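Wandcombe laundry service for carers to run through to February 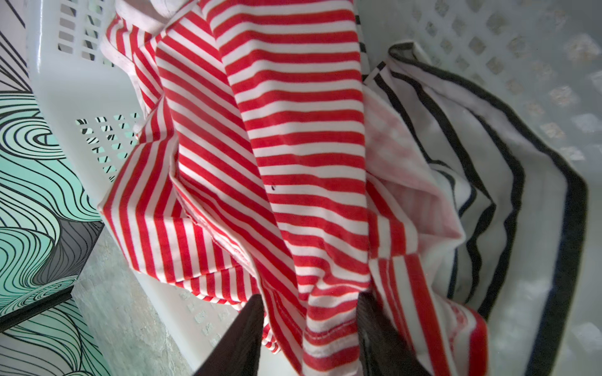 Photo: Bevutness

WANDCOMBE, Dec 25, 2018 – Bevutness, the community support organisation based in Tunley, has confirmed that its household laundry service for unpaid carers will continue through the holiday period and until the end of February.

The service collects clothing, bed linen and towels from the homes of people who look after a family member, neighbour or friend with a disability, a long illness or the effects of old age. Items are washed, dried, folded and returned to the door. Carers pay no fee.

Bevutness opened the service in Tunley and later extended it to Wandcombe at the request of families there. It has handled 2439 loads to date, of which 1167 came from Wandcombe households. There are currently 67 homes on the regular collection list, and the extension will allow that number to rise to 80.

"Carers tell us that washing is the job that never stops," said Remzi Öztürkmen, Director of Home Services at Bevutness. "A person may be up three times in a night changing sheets and then have a full day ahead. Taking two or three loads a week off their hands gives them time to sleep, see a doctor or sit down with the rest of the family. We are pleased to be able to keep the vans on the road over summer."

Washing is carried out at the Altıntaş laundry in Tunley, which has made machines available to the service outside its normal trading hours. Under the new arrangement, Altıntaş will also supply detergent, including a fragrance-free product for households where someone has sensitive skin. Each household's items are washed separately and are not mixed with those of other customers.

Collections will follow the usual timetable, apart from public holidays, when drivers will call on the next working day. Households already on the list do not need to apply again. They are asked to leave items in the labelled bag provided and to empty all pockets. Woollen garments and anything marked for dry cleaning cannot be accepted.

New applications are open to any unpaid carer living in Tunley or Wandcombe. Applicants do not need to receive a government payment, and a referral from a doctor or social worker is helpful but not required. Places will be offered first to carers who have no working washing machine at home and to those caring for more than one person.

Application forms are available from the Bevutness office in Tunley and from the front desk of the Wandcombe library. Forms can be completed over the telephone on request, and help is available for people who prefer to apply in a language other than English.

Media enquiries: Remzi Öztürkmen, Director of Home Services, Bevutness, Tunley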